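Verance Language Evenings — Frequently Asked Questions

Last changed: Monday, July 22, 2024

Please read this page before you write to us. Most of the letters we receive ask the same things, and we have only one person to answer them.

What is Verance?

Verance is an evening school for adults who want to learn to read and write English better. Most of our students speak English every day at work, but they were never taught how to spell it. Some of them read well in another alphabet and need to learn this one from the beginning. Both kinds of student are welcome, and they often sit in the same group.

Do I have to take a test before I start?

No. You have a talk of 30 minutes with a teacher. She will ask you to read a short text aloud and to write a few lines about your day. If you cannot write anything yet, please say so and she will do the talk only by speaking. There are no points and you cannot fail it.

Which level will I be in?

We have 4 levels, and they are named for what you do in them: Letters, Words, Sentences and Pages. If you find after two weeks that your level is too easy or too hard, you can move to another one without paying again. After two weeks it is still possible, but it depends on free places.

Is the Letters level for children?

It is for adults only. We know that many people feel shy about beginning with the alphabet, and for this reason the Letters group has its own room and its own hour. The teacher does not use songs or cartoons. You learn the names of the letters, their sounds, and how to write them by hand in big and small form.
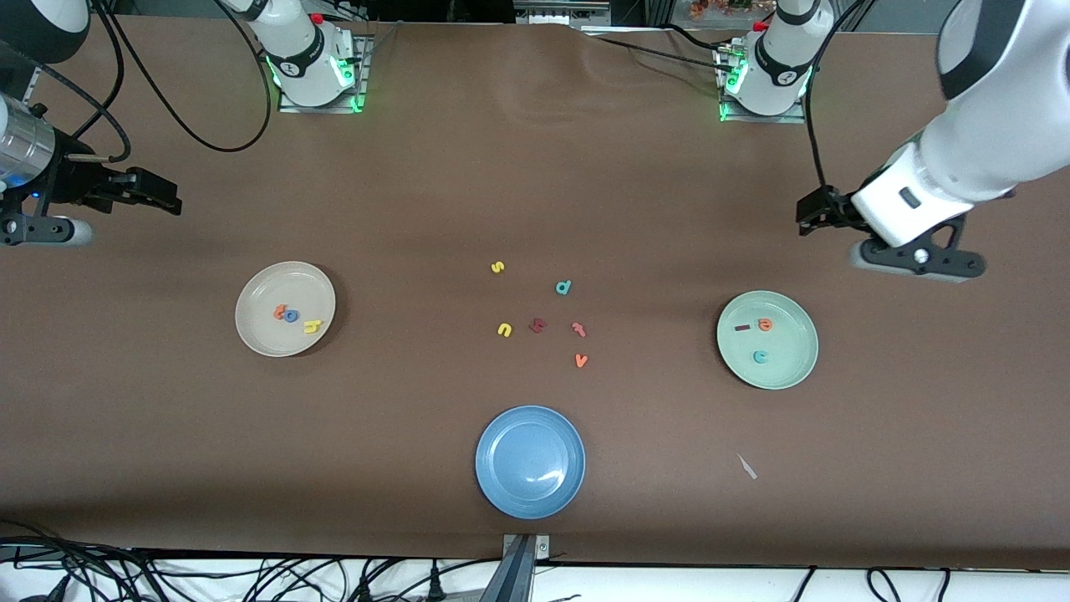
In the first month we also work a lot with the pairs that people mix up, such as b and d, or p and q. If your first alphabet is written from right to left, this can take longer, and it is quite normal. Please do not practice only on the telephone. The hand remembers better with a pen.

How much does it cost?

One term costs 371 dollars for every level except Letters, where it is lower. Please ask the office for the price of Letters, as it changes from term to term. The price includes the notebook but it does not include the reading book.

You can pay in two parts — the first before the first lesson, and the second before the end of week five. If you are late with the second part, write to us first. We prefer a letter to a surprise.

Which books do I need?

For Words and Sentences we use the Fulora readers. They are thin books with big print and stories about grown people: renting an apartment, a mistake on a bill, a brother who comes to visit. For Pages you may bring any book you like, if it is not a translation.

You can buy the readers at the office or borrow them from the shelf. Borrowed books must not be written in, also not with a pencil.

How many words will I learn?

In the Words level we work with a list of 800 words. You do not have to know how to spell all of them at the end. You should be able to read them without stopping, and to spell the ones that you need for your own life. A nurse and a cook will not choose the same ones.

Why does English spelling have so few rules?

It has more rules than people think, but they are old and they come from several languages. We explain a rule when it works for many words. When it works for only three or four, we tell you to learn the words by heart, and this is faster.

Can I miss a lesson?

Yes, it happens to everybody with a job. Tell your teacher if you can. The homework for each week hangs on the board next to the door, and you can take a copy of it. We do not give money back for missed lessons.

Can I bring my child?

Quiet children of school age may sit in the reading corner and do their own work. We are not able to look after smaller ones.

Do I get a certificate?

You get a letter which says what level you finished and how many lessons you came to. Some employers accept it. It is not a state exam, and if you need one, your teacher can help you to find the right place to sign up.

When does the next term begin?

The autumn term begins in September and the short term in November. The short term has only Words and Sentences.

Where are the lessons?

On the second floor of the Haddad building. Use the side entrance after six o'clock, the front one is locked by then. The elevator works, but it is slow.

Who do I write to?

Write to Lucinda Kapoor at the office. You may write in any language she can read, which means English, Hindi or Portuguese. She answers within one week — during the first days of a term please allow her two.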